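3.2 Why people keep the drawer they hate

I went into this part of the study sure that clutter was a space problem. Give folks more room and the mess goes away, right? So I asked 20 households in Ornovby to let me poke through their desk drawers (bless them, they all said yes!) and to tell me where they'd look first for a stamp, a spare key and a working pen. Almost everyone named one drawer, and almost everyone groaned when they said it. The drawers with dividers weren't any calmer than the ones without, and I'd really expected them to be. A slot only helps if you remember what you meant it for. Figure 4 has the kind of tray I mean, in three views. 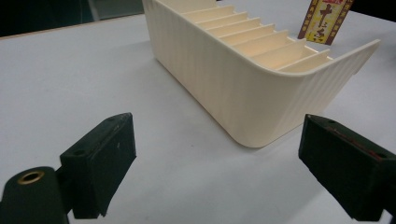
Buppha Chareonsuk read an early draft and objected that I was blaming memory for what is really a sharing problem, as one person sets up the slots and everybody else in the house has to guess. I think she's right, at least for the bigger families. In the homes with one adult, the slots mostly held what their owner told me they would. In the others I got answers like "ask my sister" or "whatever fits." One teenager had filed batteries under B and then couldn't say what the other slots stood for.

Figure 4. A cream-colored desk tray: the slotted inside, the tray on a white board with a small box in it, and the outer side wall.
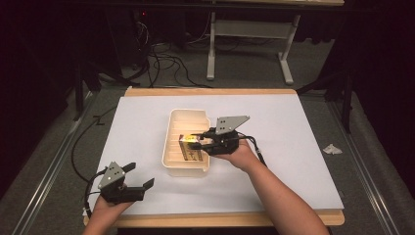 3.3 Labels, and what happened in April

Waqas Niazi suggested labels, so we tried labels. Each household got a sheet of them and 5 minutes with me at the kitchen table - no coaching, just a marker. I came back in April and went through the same drawers again. The labels people had written together were still being followed, mostly. The ones written by a single person had turned into decoration, and in one house the slot marked "tape" was full of ketchup packets.

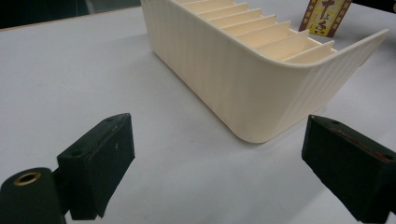 I also learned that vague labels do better than I'd guessed. "Small stuff" held up nicely, while "AAA batteries, new" was dead on arrival. My hunch is that a loose label forgives you on a busy morning - but I didn't test that, and I'd want a lot more than 20 homes before I said it any louder.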